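School meals should be bought by the season

When the Lumska district renewed its school catering contract in November, it bought by unit price alone, as it has done for 20 years.

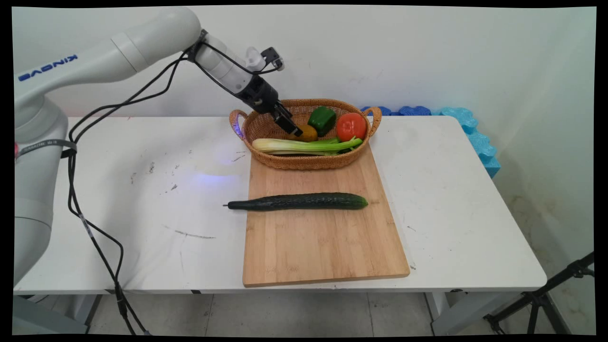
Nabila Ngau has written in response to an earlier version of this paper that families care first whether there is a hot meal at midday, and only then where the vegetables were grown. The point is a fair one and deserves a proper answer.

The present contract covers 2,396 pupils. It fixes a single menu for the whole year and asks suppliers to meet it at the lowest cost. Growers near Lumska can rarely do so. They have potatoes, cabbage and squash in plenty at certain times and very little at others, and a fixed menu treats this as a failure to supply.

A seasonal contract would set out what a meal must provide and leave the choice of vegetable open. Kitchens in Pereyra have worked in this way for 3 years. Their cooks receive a delivery list 2 weeks ahead and plan from it. The change was not painless - storage had to be enlarged, and some dishes that children liked were lost for months at a time.

We do not claim that every school could follow at once. Smaller kitchens have limited space and few staff. The district should nevertheless divide its next contract into lots that a single farm or a small group of farms could bid for, and should publish the prices paid. Parents would then be able to judge the cost of the present arrangement for themselves, and the meal at midday would remain hot.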